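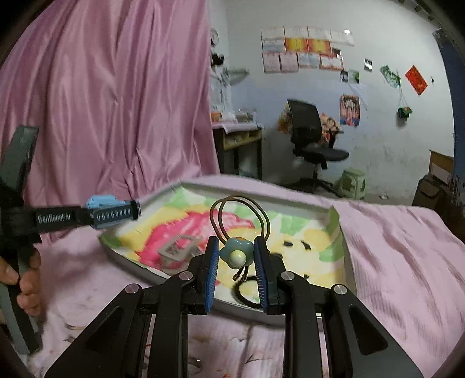 COMPANY NEWS | HAIR ACCESSORIES AND GIFTS

Gavura opens its take-back service for hair accessories in all its shops

Clumora, January. Gavura, the maker and retailer of hair accessories, announces that its take-back service is from this month open to customers in all 8 of its shops. Until now it was possible to bring old clips, bands and hair ties only to the shop in Kollár Street, where the service was tested during the autumn season.

The idea is simple. A customer brings the hair accessories which she or he does not use any more, of any brand and in any condition, and puts them in the box beside the till. The pieces which can be repaired go to the company's workroom in Flandesar. The remaining pieces are taken apart, and the metal, the fabric and the plastic are kept separately for further use. For each bag that is handed in, the customer receives a voucher with a value of 30 per cent of the price of one item from the repaired range.

During the test in Kollár Street the shop received 1,354 pieces. The largest group were elastic hair ties with a decoration, followed by children's clips and padded headbands. Many of them had only a small fault: a flower which came off its base, a spring which lost its strength, or an elastic which became too long after one summer of swimming lessons.

"We expected that people will bring us mainly broken things, and we were a little surprised," said Jagadeesh Thevar, managing director of Gavura. "A big part of what we received needed one stitch or one drop of glue. Families keep these small objects in a drawer for years. They do not want to throw them away, but the child has grown and does not wear flowers in her hair any more."

The repair work is led by Ilango Kaimal, who came to the company as a pattern cutter and is now head of the workroom. Under his direction each piece is first cleaned and sorted by colour. Old elastic is always replaced with new one, also when it looks good. Beads and petals are pulled by hand to check that they hold well, and pieces intended for small children are checked a second time by another colleague.

"With a new product you know all the parts, you have them in front of you," said Mr Kaimal. "With an old one you must first understand how somebody made it. Sometimes the flower is sewn, sometimes it is glued, sometimes it is held with a wire. I have in my workroom people who sew for 40 years and they still find a way of fixing which they did not see before."

The repaired range is sold under the name Second Bloom. It has its own shelf in each shop, and every card shows which part of the piece was changed. The prices are lower than those of new goods. Because the pieces are different from each other, the range will not be offered in the online shop for the moment. Customers who live far from a shop can send their old accessories by post, and the address label can be asked for at any till or by telephone.

The company asks customers to remove hair from the ties and bands before they bring them, and not to include combs and brushes, which cannot be accepted for reasons of hygiene. Jewellery and watches are also not part of the service. Accessories which are handed in by mistake can be returned only on the same day, before the box is emptied at closing time.

Together with the opening, Gavura will hold free repair afternoons in the Clumora and Kollár Street shops. Visitors can learn there how to change an elastic, how to sew a loose petal and how to cover an old clip with a ribbon. Needles, thread and ribbon are provided. Children are welcome if they come with an adult. Places are limited by the size of the table, so the company recommends to register in the shop in advance.

About Gavura

Gavura designs and sells hair accessories, ribbons and small gifts for adults and children. The company has its head office in Clumora and its workroom in Flandesar.

Contact for the press

Gavura Press Office, Clumora. Samples from the Second Bloom range can be lent to editors on request. The office answers calls until 4 p.m.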